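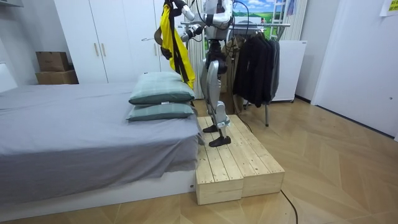

Svenja Reisinger reckons you can tell a Pridine shirt by the collar, and that the rest of us fuss far too much over hems. She may be right! We've been arguing about hems since the shop opened and we're not about to stop now.

Print this page | E-mail this page

About Pridine Mending and Alterations

We fix clothes. Pridine is a small mending workroom and teaching studio on the main street of Harow, two doors up from the bakery, and we take in pretty much anything that's made of cloth and gets worn: school blazers, work pants, wedding dresses, the cardigan your aunt knitted that the moths found before you did.

Theresia Zürcher started the business at her kitchen table with one second-hand machine and a tin of buttons. She had trained as a tailor and spent years on theatre costumes, where everything has to be let out, taken in and put back together between the matinee and the evening show. Her first customers were neighbours with broken zippers. Then the neighbours told their cousins, and the kitchen table got very crowded (her family ate in the lounge room for most of a winter), so she took the lease on the old Berer hardware shop and we've been in it ever since. We kept the Berer sign over the back door. People still come in asking for hinges.

What we do

Most of the week is alterations and repairs. We shorten, lengthen, reline, patch, darn and replace zippers, and we love a tricky pocket. Silvan Stöckli looks after knitwear and is very good at matching the colour of old wool, though he'll also happily darn in bright orange if you'd like the mend to show. Plenty of people do these days, and we think it looks terrific.

We don't do leather, fur or curtains wider than our cutting table. For leather we send people to Hao Saddlery, out past the showgrounds, and they send us their customers' torn coat linings.

A simple hem is $30, pressed and ready to wear. Everything else we quote once we've had a proper look at it, so please bring it in on a hanger or in a bag, freshly washed. We'll tell you if a repair is going to cost more than the garment is worth to you, and then it's your call. Some people say go ahead anyway, and we've mended a pair of pyjamas that way more than once.

The Tuesday-night question, or when are the classes?

Evenings, in the back room. The beginners' course covers threading a machine, straight seams, buttons that stay on and one garment of your own choosing. Ambros Schwaiger teaches it and he's endlessly patient with tangled bobbins. Machines are supplied, but bring your own if you have one and want to make friends with it. The next course starts in April and there's a darning workshop before that if Silvan can find enough mushrooms (the wooden kind!).

The button wall

Yes, it's real, and yes, you can have a rummage. Theresia's tin has grown to more than 3000 buttons, sorted by colour and then by how many holes, and if you've lost one off a favourite coat there's a fair chance we can find its twin. Odd buttons are free with any repair. Donations are welcome at the counter, still on their threads if possible.

Finding us

Come in by the front door on the main street; the lane side has a step. Valentin Plattner is usually at the counter and can pin you up while you wait. Bring the shoes you plan to wear.

Print this page | E-mail this page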